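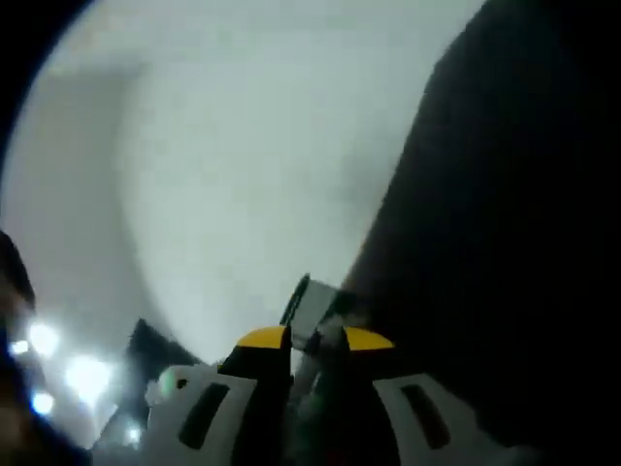 Re: Are they ready for the parts bench yet?

Last updated: 29 Nov 2021

I have read the Norkitz brochure twice now, and I still can't find the sentence that tells me what happens when the part lands on the floor.

Quoting the earlier message, trimmed a bit:

> We had the Norkitz people in at Clisdale and I came away
> impressed. Their view is that picking small parts is more or
> less solved. You show the machine enough good picks with a
> hand-held gripper, it learns the motion, and after that it is
> a matter of buying the arm. They have 3,408 recorded picks
> already and say the success rate on short cylinders is close
> to perfect. I think we should be planning for one on the
> sorting bench by next September. Has anyone on the list got
> a reason to wait?

Yes, a few.

First, the word "pick." In the brochure a pick is finished when the fingers close and the part comes up. On our bench that's the first second of the job. After that you turn the thing around so the rim faces the right way, look at it for burrs, decide whether it goes in the good tray or the rework tray, and set it down without knocking over the ones already there. A little silvery cylinder at a tilt, gripped or about to be, between two yellow fingertips is a fair start. I would like to see it come out straight at the other end, and then I would like to see that done all afternoon.

Second, who is doing the work. With a hand-held gripper there's a person on the other end of it. That person knows when the part is slipping and shifts their wrist before they've thought about it. All those recorded picks tell me people are good at picking up cylinders, even with two stiff fingers in place of five soft ones. I knew that. What I want is the number for the arm on its own, with the person out of the room, and I asked for it and got the brochure again.

Third, the count. 3,408 sounds like a lot until you set it beside a bench. We put 1,152 pieces through on an ordinary shift, so their whole collection is less than three of our days. In three days a new hire has met the oily ones, the ones stuck together in pairs, the one that rolled under the tray lip, and the bag somebody mislabeled. I don't know what's in the Norkitz set. If it is mostly clean parts laid out one at a time, then it has not met our bench at all.

I'll grant that the fingertips are better than what we were shown by Ollano a few years back. Those were flat plates and anything round squirted out of them. A curved pad facing another curved pad makes sense for this kind of part. If they sold that as a hand tool for reaching into the deburring tank I'd put in an order for 13 of them tomorrow -- and I'm not joking, the tongs we have are awful.

As for the other thread, about whether the same gear will be folding towels and emptying dishwashers soon, I'd say the same thing with more force. A bench is the easy case. The parts are all one size and nobody's kid has left a sock in with them.

So before anybody plans around September, I'd want this much from them:

- 100 parts out of our own bin, unsorted, oil and all
- the arm working alone, no one steering
- every drop counted, and every time someone has to reach in
- the good tray and the rework tray checked by one of us afterward

If it does well I will say so on this list. My guess is it gets through the first dozen nicely and then spends a while chasing one around the bottom of the bin.

Does anyone still have the score sheet from the Vakulenko feeder trial? I had a copy and can't find it. It had a column for jams that we could reuse.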